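Insulated lunch bags: how long do they really hold under 5 degrees?
Forum > Food and Kitchen > Storage and Transport
Page 1 of 1

briluro_fan
Posted 7:40 am
Trying to settle something before I buy two more bags for the kids. The seller says "up to eight hours cold", with no starting temperature, no ambient and no mass of ice. I put a cheap probe logger in a Jiltell soft bag with one 306 g gel brick, frozen overnight, and a 125 g tub of yoghurt straight from the fridge. Bag sat on the kitchen bench in March, room at 24. Yoghurt crossed 5 degrees at 10:50 am, having gone in at 7:15. That's well short of eight hours.

Has anyone got better figures from a soft bag, or is it hard-sided or nothing?

tinshed
Posted 8:12 am
Where was the brick? Under the food or over it? Cold air sinks, so a brick on the bottom does very little for the top layer. Put it on top and run it again.

Also fill the bag. A half-empty bag is mostly air, and you swap a good part of that air every time you unzip it.

briluro_fan
Posted 8:30 am
Brick was on the bottom. Will repeat with it on top.

Meron Mersha
Posted 9:05 am
The foil lining gets too much credit. It's a radiant barrier and it wipes clean, but the foam behind it does most of the work, and in soft bags the foam is thin. The other weak point is the zip. A zip has no gasket, so it leaks along its full length, and a diagonal or wrap-around zip gives you more length to leak from. Mine is the usual navy one with grey trim and a silver lining.
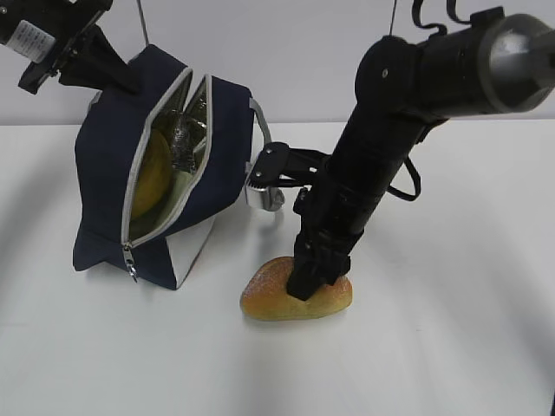

tinshed disagreed about the zip, saying he had taped over the full length of one and gained only 10 minutes across a morning. In his view conduction through the walls swamps everything else unless the bag is being opened.

Meron Mersha
Posted 9:48 am
Ten minutes in still air indoors, I'll accept. Try it on a bike rack with wind across it. I ran the Stelano bag both ways outside and the gap was a good deal bigger than that. I don't have the log any more, so take it as you like.

Something I'd fix before worrying about tape is the zipper pull. If it's hard to grab, kids leave the bag open a few centimetres and the rest of this thread is wasted effort. A small split ring through the pull costs next to nothing. Get a plain metal one, thin enough to pass through the hole.
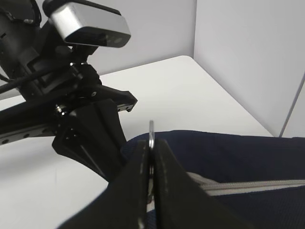

Then check that the zip closes right to the end stop. On two of my bags the last centimetre needed candle wax on the teeth before it would run home.

suwannarat_k
Posted 11:20 am
Freeze a water bottle instead of buying bricks. Same latent heat per gram as most gel packs, near enough, and you can drink it. I use an 806 mL bottle, filled short so it doesn't split. Lunch is still cold at noon.

tinshed
Posted 11:34 am
Agree on the bottle, except that it sweats and soaks the bread. Wrap it in a tea towel.

briluro_fan
Posted 4:15 pm
Second run done. Same bag, same brick, brick on top, spare space packed with a folded tea towel. New tub went in at 10:30 am and crossed 5 degrees at 3:20 pm. Room a degree cooler than last time, so not a clean comparison, but I'll take it.

Still not eight hours. Will try two bricks tomorrow and post the log.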